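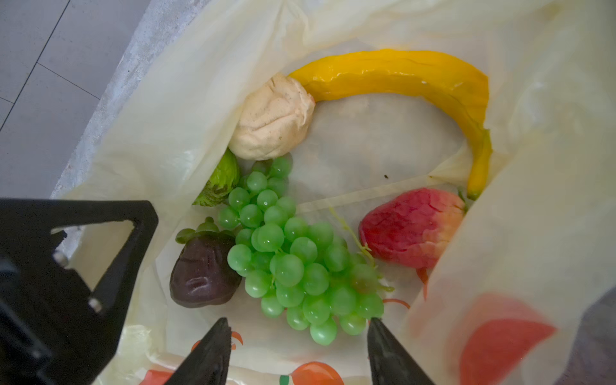
The play shop came out of the cupboard again in October, and this time I decided to put it in order properly. My niece Violeta is four, and she likes to be the customer and the cashier together, so I am the person who carries the bags.

I moved to this country when I was already 30, and I learned many food words in English from this same toy food. We play in both languages. She says grapes, I say uvas, and then she corrects my English, which is a little bit humiliating but useful. The purple fruit is our long discussion. I say it is a mangosteen. My friend Gisela Ulloa says it is a plum with a strange hat. I have never eaten a real one, so I cannot win this argument.

I keep everything in ordinary plastic shopping bags. I tried a cardboard box before, but for Violeta a box is not shopping. The bag must make noise and it must have her favourite colour on it, orange if possible. One of ours has orange drawings printed on it, and she always asks for that one first.

My rule for packing is simple. Grapes go in the middle, because the bunch is big and the other pieces sit well beside it. The banana (or the yellow chili, depending on what we cook that day) goes on top. The cabbage goes at the side – it never wants to stay there.

The second bag is more thin, and you have to gather it at the top and hold it firmly or the fruit looks for the exit. Green grapes in this one too, and the bumpy red fruit that we call lychee.
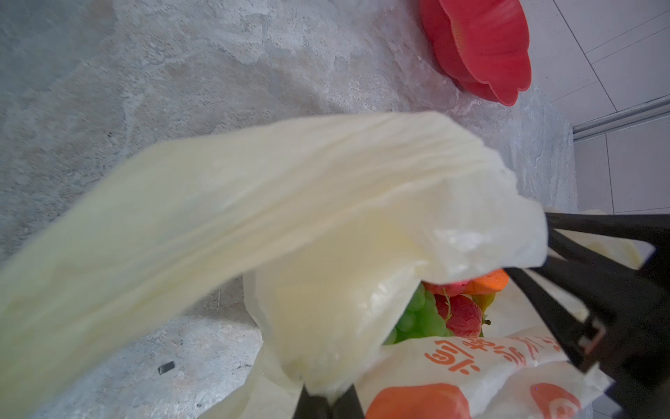 What I still want to change

I would like a small basket for the vegetables, and some paper labels with the names in both languages. Violeta wants prices also. Yesterday a bun cost 2,000 dollars and I paid it.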